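3.2 Condition of the towers at intake

The towers in our sample came from two collection points, Jullside and Urnness, and were opened at the Omevitz workshop. Of 117 machines received, 76 had a complete board and were kept for the reuse study. Each case was laid on its side and the side panel was removed before any part was listed. Figure 4 shows one of these towers, with the processor already absent from its socket and a memory module still seated.
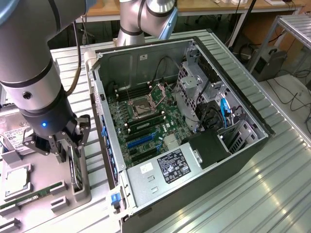 Missing processors are common in this type of stock, and we did not reject a board for this reason. The contacts of an open socket are delicate, so no loose parts were placed on the board during the work. Cables were left connected to the drives until the cards had been listed – this order follows the protocol of Krūmiņa, with small changes.

3.3 Expansion cards

Expansion cards have the best chance of a second use, as they can be tested apart from the machine in which they were found. We recorded the slot type, the state of the metal bracket and the connectors on the card. Cards with a heatsink were held by their edges, and they were kept upright when they were moved near the board, so that the bracket would not touch the memory slots or the socket frame. 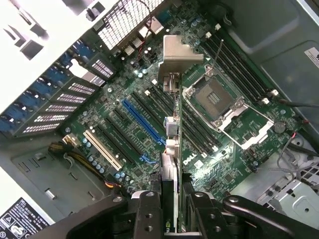
In total 57 cards were accepted for testing. A bent bracket was noted but it was not treated as a fault, because it can be exchanged in a few minutes. Damage to the edge contacts was treated as a fault in all cases. The blue latches and tabs of the case were counted as part of the case and do not appear in Table 2.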